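Night market to return to Olta foreshore in August

The Olta night market will come back to the foreshore in August after a year away, with new rules on where stalls can stand and how long traders have to set up and pack down.

Organisers said 80 stallholders have been offered a place, most of them selling food, plants, second-hand clothes and handmade goods. The market will run from 5 pm to 9.30 pm on the grass between the boat ramp and the old tram shelter, with the entrance moved to the Jarance Street end.

The market was called off last winter when the drainage works along the foreshore ran over time. The grass has been resown and the gravel path widened, and the council has put in four new power points near the shelter. Food stalls will be placed closest to the power, and traders who don't need it will be lined up along the path.

Market coordinator Zuleica Figueiredo said the layout had been redrawn to fix complaints about crowding.

“The old plan had two rows facing each other and people got stuck in the middle,” she said. “Prams couldn't get through, and neither could anyone carrying a plate of food. We've gone to one long row with a bend in it.”

Each trader will get a site three metres wide. Double sites are available only to food stalls with their own cooking equipment. Marquees must be weighted on all legs, as pegs are no longer allowed because of the new irrigation pipes under the grass.

Tables are also covered by the new rules. Traders have to bring their own, and any table must fold and be light enough to carry in from the car park by hand. Vehicles won't be let onto the grass at any time, including for unloading. Figueiredo said a short folding table was enough for most people selling jewellery, cards or seedlings, and that two placed end to end would still fit within a site.

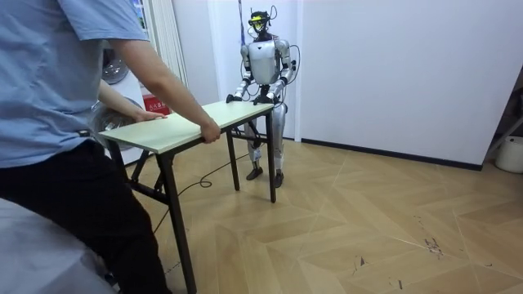 Set-up and pack-down times

Traders can start carrying gear in from 3.30 pm and must be ready by 4.45 pm. Anyone who arrives after that will be asked to wait at the shelter until a marshal can walk them in. At the end of the night, stalls have 45 minutes to clear the grass before the lights along the path are switched off.

Zyanya Valdovinos, who sold tamales at the market for six seasons, said the shorter pack-down would be hard on hot food stalls.

“You can't put a fryer in the back of a van while it's still hot,” she said. “I've told them that. They said we could leave the heavy things behind the shelter for another half hour, so we'll see how that goes.”

Figueiredo confirmed that food stalls would have a fenced area behind the shelter for cooling equipment. It will be locked at 10.45 pm.

Parking and buses

The car park beside the boat ramp will be closed to the public from 3 pm on market nights and kept for traders and people with a disability parking permit. Visitors are being asked to park at the Malhotra Oval, a ten-minute walk away, or to take the bus. The foreshore bus will run every 30 minutes until 10 pm, with an extra stop outside the library.

Some Jarance Street residents remain unhappy with the new entrance. Yolotzin Figueroa, whose house faces the gate, said she liked the market but expected cars to block driveways, as they had during the summer concerts.

“It's the same street and the same number of spots,” she said. “I'd like to see someone out there directing people before it fills up.”

The council said parking officers would patrol the street for the first two market nights and that it would decide after that whether they were still needed.

Music and food

A small stage will be set up near the tram shelter, with acoustic acts only. Music will finish at 9 pm. Hatsue Ikeda will open the first night with a set on the koto, followed by the Olta High School string group.

Gistetti, the bakery on Station Road, will run the coffee stall again and plans to sell soup in bread rolls on colder nights. Owner Přemysl Jelínek said he had asked for the same spot he had before the break – next to the bench under the fig tree – and was told he could have it as long as the queue ran along the path and didn't block the gate.

Traders on the waiting list will be contacted if a site comes up. Stallholders who have accepted a place need to send in a copy of their insurance certificate and, for food stalls, their current food permit before the end of the month. Entry to the market is free. Dogs are welcome on a lead, except in the seating area beside the stage.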